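3/26/18

Day one with the arms on our side of the building
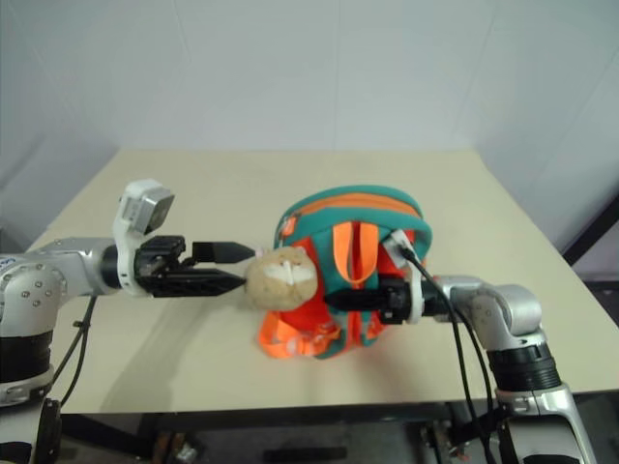
Table by the wall, left arm on the plush head, right arm in the front of the orange bag.

So the arms are staying! Karim got the word at lunch and came straight over to tell us before it went up on the board, which I thought was decent of him. Everybody had been guessing since February and I was so tired of guessing.

I'm off the kids' backpacks after six years of them. The Stosby order is going to the arms first, 100 bags to start, and I check what comes off the table. Fadwa gets the zippers and I get the heads (the plush ones, cats or bears, we still argue about it). She says cat. It's a bear.

What I keep thinking about is my wrists. All that pinching and tugging, bag after bag, and last winter I couldn't open a jar at home. Mostafa laughed when I told him I'd miss it, but I kind of do? You get a rhythm going and you talk. Souad and I planned her whole kitchen over those bags. Now I'm standing at a table watching two grippers go at it from either side, and I catch myself leaning in to help.

They're slow, too. I did 60 in a shift on a good day and Hok-lam says he'd be thrilled with 40 by summer. He's at Zurkel through the end of the training and he's nice enough, answers everything, even my question about whether I'd be paid the same (not his department, but he went and found out, and yes I will, through the end of the year at least). After that, who knows. Padilla moved 20 people to packing and I don't want packing, it's freezing over there.

Anyway. I have to learn the stop button and the screen by next week, and Karim wants me to write down how I hold the head when I check the stitching. I've never had to put that in words. Tried it on the bus and got four lines, crossed out two.

Leftover soup for dinner. Call Mom back.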